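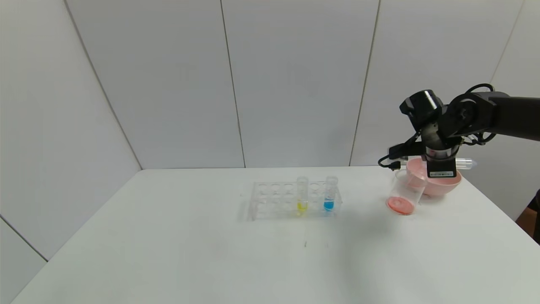
About us

Hi, I'm Triin Jõgi, and Korkis is my cooking school. I say "my" but it belongs just as much to the people who keep turning up on a cold evening to learn how to make soup.

We're in Brendurham, up the stairs over the old shoe repair shop, green door, and the bell works if you lean on it. I opened the place in April with one stove, a secondhand fridge and a sign I painted myself (the K has been touched up since then, thank you to everyone who mentioned it). My first class had four people in it and one of them was my sister-in-law. We made dumplings. They fell apart in the pot, so we called it dumpling soup and ate every bit of it.

How I got into this

I did payroll for a furniture company for a long time and I was pretty good at it. But I cooked every night when I got home, and on weekends I cooked for anybody who'd sit down. Friends started asking me to show them how I did things, and then friends of friends, and at some point there were nine people in my apartment kitchen trying to learn to make rye bread and the downstairs neighbor came up to ask if we were moving out. I started looking for a room the week after that!

I never went to culinary school. I learned from my grandmother, who measured everything with the same chipped coffee cup, and from a summer at a bakery in Zinholm where I mostly washed trays and watched. If you want to learn to make a sugar swan, I can't help you. If you want to roast a chicken without calling your mother, come on in.

What we teach

Mostly the food people eat at home. Bread, soups, pies, pickles, eggs every which way, a whole evening on rice. Our most popular class by a mile is called Ojo, and it's for total beginners. It runs six evenings and we start with how to hold a knife and how to tell when oil is ready for the onions. By the last evening you cook dinner for the group, and the group does your dishes. I've had people come in saying they burn toast, and they did burn some toast, and then by the fourth week they were making gravy and bossing everyone else around about it.

We also do a Saturday-style long class (five hours, lunch included, wear shoes you like standing in) and a kids' class during school vacations. Kids are great cooks because they taste everything. They will also put cinnamon on things you wouldn't believe, and a couple of those ideas have stayed on the menu.

A little about the room

It's 1,636 square feet, including a pantry I'm very proud of and a hallway I'm not. There's a long table at the window end where we all eat together, and a bookshelf with 72 cookbooks that you're welcome to borrow. Write your name in the notebook when you take one. Somebody has had my pickle book for ages and I would love to see it again, no hard feelings.

I keep classes small, with ten cooks at most, and I stay at it until everybody has something on their plate. A class costs $37 and that covers ingredients, an apron to use, and whatever you take home in a jar or wrapped in foil. Over 3,000 of those foil packages have gone down the stairs by now, if my foil bills are anything to go by.

Things people ask me

Yes, you can come by yourself, most people do. Yes, we can work around allergies, but please tell me when you book and not when the bread is in the oven. We don't have an elevator and I'm sorry about that; I do teach in people's homes around Brendurham if the stairs are a problem, so write and we'll sort something out. Parking is free behind the library after six.

If you'd like to see the place first, stop in on a class night near the end, when we're all sitting down. There's usually an extra bowl of something. The schedule is on the classes page and I answer all the email myself, generally in the morning with my coffee, so give me a day.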